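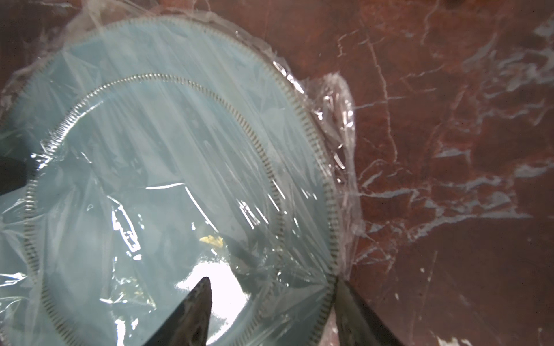 What does Cilton Tableware Rental do?

We rent plates, glasses, flatware and table linens to people who are holding an event and don't own enough of them. Most orders are for weddings, anniversary dinners, church suppers and retirement parties.

Posted 5th October by the Cilton office

About us

Cilton started as a side business of Nisari Catering. The kitchen kept getting calls from people who wanted to borrow the dishes and cook the food themselves. After a few years of saying no, the owners bought a second set of everything and put a price list in the window. The rental side moved into its own building on Atanasov Street and has been separate from the kitchen ever since, though we still share a loading dock.

We have eight people on staff. Two drive, three work in the wash room, and the rest of us take orders, pack crates and answer the phone. In July we bring on extra help, and even then the phone can ring for a while. Leave a message and we will call you back the same day.

How renting works

The smallest order we take is 20 place settings. A place setting is a dinner plate, a salad plate, a water glass, a fork, a knife and a spoon. You can add soup bowls, cups and saucers, serving platters and pitchers by the piece. The largest order we can fill in a single pattern is 199 settings. Past that we mix two patterns, and we will show you how they look side by side before you decide.

Orders go out the day before your event and come back the day after. Delivery is free within the city. Outside the city we charge by the mile, up to 70 miles from the warehouse. You can also pick up the crates yourself – bring a vehicle with a flat floor, and a blanket if you have one.

Please scrape the dishes before you put them back in the crates. You don't need to wash them. Everything is washed here, whether it looks clean or not.

Breakage

A few pieces get broken at almost every large party. The deposit covers ordinary breakage, and we return what is left of it within a week. If a whole crate is dropped, call us before you sweep up. We have replacement stock for most patterns and can often get it to you before dinner.

The showroom

The showroom is at the front of the building. You are welcome to set up a full table with your own centerpiece or candles and see how it looks. Linen swatches can go home with you for a week. The Lerance line of glassware has its own shelf by the door – ask at the desk if you want to see the stemmed glasses, which are kept in the back.

Recent items
Choosing a tablecloth length
How many glasses per guest?
Summer delivery hours
Lerance glassware: sizes and prices

Contact | Copyright Cilton Tableware Rental | Back to top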